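Snack boxes: do you sort before packing or just dump it all in?
Forum > Home & Organizing > Care packages and gift boxes

darness_mum
Posts: 2846

OK so I'm doing the goodie box thing again for my niece, who is away at school and apparently lives on vending machine crackers. Last time I dumped everything straight out of the shopping bag into the box, taped it shut and took it to the post office. She was sweet about it but I heard later that half the pastries arrived flat.
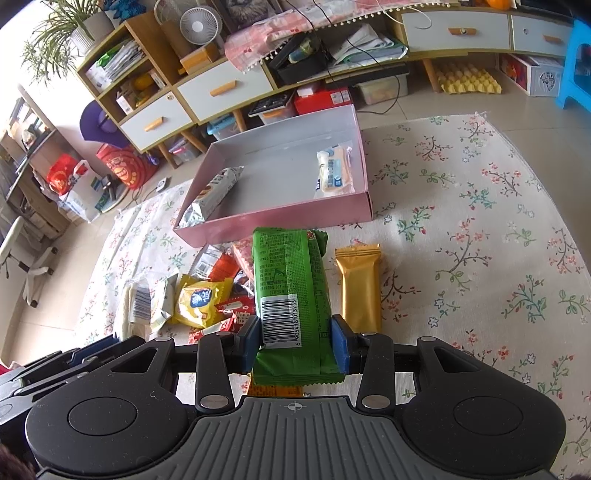
So my plan is to spread it all on the bed first, get a look at what I've got, and then fill the pink box properly. Two pastries have gone in so far and I'm already second-guessing myself. The rest is still in a heap on the floral sheet. Do the soft things go in first or last? And do you all keep the savory stuff away from the sweet stuff or am I overthinking it?

Box has to be closed by 5 because my neighbor is driving past the post office and offered to drop it off.

westus_kitchen

Soft things LAST. Always. I learned this with a dozen muffins and I still get teased. Bars and anything firm on the bottom, bags of chips up the sides because they're full of air and work like little cushions, pastries on top where nothing can sit on them.

Also, the bed is a terrible place to sort food, sorry! Crumbs in the sheets. Use a table.

Ineke Dewulf

I'm going to disagree with westus on the bed. Everything is wrapped, so where would the crumbs come from? I do all my packing on the bed, suitcases too. My kitchen table is the size of a tea tray and usually has somebody's homework on it. On the bed I can put things in rows and swap them around without anything rolling onto the floor.

On the order, I half agree. Firm things at the bottom, yes, but I wouldn't leave pastries loose on top either. Boxes get turned upside down in the mail, and then your top is your bottom. I put a folded dish towel over the last layer. It fills the gap and she gets a dish towel out of it (mine always seem to need one).

darness_mum

Oh I like the towel idea. I have a stack of them I never use.

So the two pastries come back out, I guess. Sigh. I was rather pleased with how they looked in there.

pawlak_z

Hello all, Zdzisław Pawlak here, mostly I just read. I packed parcels for my brother for years when he worked abroad and I never once put the pastries in the same box as anything else. Small box for baked things, second box for the rest. It costs more to send, I know. But a pastry under a pile of bars is a pancake, whichever way up it travels.

And check the dates on everything while it's still spread out. Much easier than digging through it later. The short dates I leave at home and eat myself.

westus_kitchen

Two boxes for one niece? The postage would cost more than the snacks!! I paid 13 dollars for one shoebox in April and I'm still mad about it.

Ineke I'll give you the towel – that's clever. Not giving you the bed.

Ineke Dewulf

I'll take half a win :)

darness, is it one big heap or did you sort by kind? I group by size, then put the sweet and salty in however they fit. In a sealed wrapper nothing is going to taste of anything else.

peeters_pantry

Jumping in to say sweet and salty together is fine, but anything with chocolate goes in the middle, away from the sides. Ours sat in a hot mail truck one summer and the whole lot came out as a single brown lump. My son ate it with a spoon, so no harm done, but still.

I write a list and tape it inside the lid as well. My kids like to tick things off as they eat them. I cap mine at up to 30 items and then I have to be stern with myself.

darness_mum

A list, yes! I'm stealing that.

Sorted by kind just now, because of you lot. Leaning toward bars at the bottom, bags at the sides, then pastries, then the towel. Zdzisław, I hear you on the second box but I'm with westus on the postage.

pawlak_z

It is your box. Please at least put the pastries flat and side by side, not one on the other.

darness_mum

That I can do. Off to find the tape, which was in the drawer this morning and now isn't.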